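Trumoseck, perception and planning work, report for September

The grasp planner now runs on all 389 recordings, up from 300 at the last report. I would not read much into that. Running is a low bar, and on 81 of them the jaw-opening estimate still drifts far enough that I don't trust the plan that comes out.

Oltico's loader claims to line up the hand-held gripper views with the head view automatically. We checked it against tabletop recordings with small objects and white dishes or lamps on a white surface – a hard case for the depth code, and the one we were asked to cover.
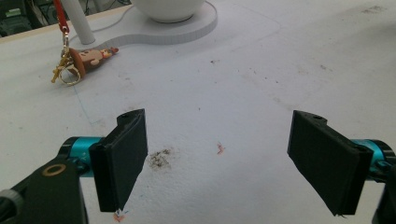
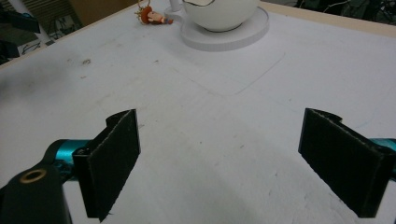
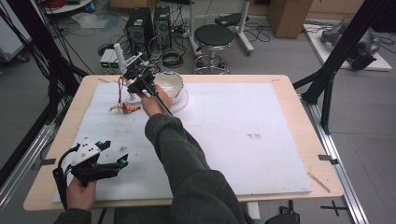 Kalliopi Lazaridis disagrees with me on the cause. She thinks the drift comes from clock offsets in the loader, and that white on white has little to do with it. Fix the timestamps first, she says, then argue about depth.

So timestamps come first. I have asked for two more weeks before we promise Phromma a release, and I'd still leave the word "automatic" out of the notes.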